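検索 キーワードを入力 検索

Tritutlow リフレクソロジー施術記録データセット README

2022年10月6日 Shahnaz Debnath
シェア 11 コメント 0

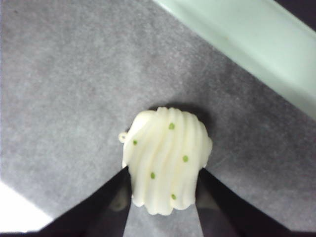

Tritutlow は、足裏と手のリフレクソロジーの施術記録を匿名化して表にまとめたデータセットです。Brendale と Clustport の施術所で使っていた紙の記録票を入力し、表記をそろえてあります。収録件数は 3296 件、1件が1回の施術に対応します。同じ人が何度も通っている場合は複数の行になります。

作成の目的

施術者が書く自由記述と、利用者本人がつける自己評価を並べて読めるようにするためです。施術の効果を証明するためのデータではありません。対照群がなく、記録票の様式も研究用に設計されたものではないので、有効性の検証には使えません。記録の書き方の研究、用語の整理、予約や受付の業務改善などを想定しています。

ファイル構成

sessions.csv 施術記録の本体。3296 行。
followup.csv 翌週の聞き取りがある記録のみ。800 行。
terms.csv 自由記述に出てくる用語の対応表。
CHANGES.txt 変更履歴。

文字コードは UTF-8(BOM なし)、改行は LF です。表計算ソフトで直接開くと文字化けすることがあるため、取り込み機能で文字コードを指定してください。

列の説明(sessions.csv)

session_id 施術ごとの番号。連番ではありません。
client_id 利用者の番号。氏名とは対応しません。
site 施術所。B は Brendale、C は Clustport。
month 施術月。日は削除しています。
age_band 年齢層。10歳刻み。
area 施術部位。foot、hand、both のいずれか。
minutes 施術時間(分)。
before 施術前の自己評価。0 から 10。
after 施術直後の自己評価。0 から 10。
oil 使用したオイルの分類。不使用は none。
note 施術者の自由記述。

列は全部で 11 です。before と after は「今どのくらい楽か」という問いへの答えで、数字が大きいほど楽という意味になります。痛みの尺度とは向きが逆なので、ほかのデータと結合するときは注意してください。

followup.csv には session_id と、電話で聞き取った自己評価、睡眠についての短い回答が入っています。電話に出た人だけの記録なので、偏りがあります。また Clustport では聞き取りを始めたのが遅く、大半が Brendale の記録です。

入力と整形

紙の記録票は Kong という入力用スクリプトで打ち込みました。Kong は候補を出すだけの簡単なもので、文字認識はしません。読めない箇所は [不明] としています。推測で補った箇所はありません。

自由記述のうち、氏名、勤務先、家族構成、かかりつけの医療機関がわかる部分は [削除] に置き換えました。服薬に関する記述は、薬の名前だけを削除し、服薬の有無は残しています。方言や話し言葉はそのままです。

用語は施術所ごとに違っていました。たとえば土踏まずの周辺を、Brendale では「中央」、Clustport では「アーチ」と書いています。note の中では直していません。terms.csv を使えば対応がとれます。

既知の問題

・minutes が空欄の行があります。古い様式の記録票には時間の欄がありませんでした。
・1月の Clustport の記録は、before と after が同じ値の行が目立ちます。受付でまとめて記入していた時期にあたり、集計から外すことを勧めます。
・oil の分類は施術者の申告によるもので、濃度や製造元の情報はありません。
・client_id は施術所ごとに振っているため、両方に通った人は別人として数えられます。

動作確認用の分割

split 用の番号一覧を別途 splits フォルダに置いています。train が 3000 件で、残りが test です。同じ client_id が両方に入らないように分けてあります。前の版ではこの処理が抜けていたので、古い一覧を使っている方は差し替えてください。

同意と利用条件

収録したのは、記録の二次利用に書面で同意した方の分のみです。同意の撤回があった場合は次の版で該当行を削除し、session_id を CHANGES.txt に載せます。手元の複製からも削除をお願いします。

研究と教育の目的であれば無償で利用できます。個人を特定しようとする行為、健康食品や施術の広告に数値を引用する行為は禁止します。再配布のときはこの README を必ず同梱してください。

引用の書き方

Debnath, S. (2022) Tritutlow リフレクソロジー施術記録データセット

誤記や用語の対応漏れを見つけた場合は、session_id と該当する列名を添えて知らせてください。自由記述の原文についての問い合わせには、記録票の画像をお見せすることはできませんが、入力内容の再確認はします。

シェアする コメントを書く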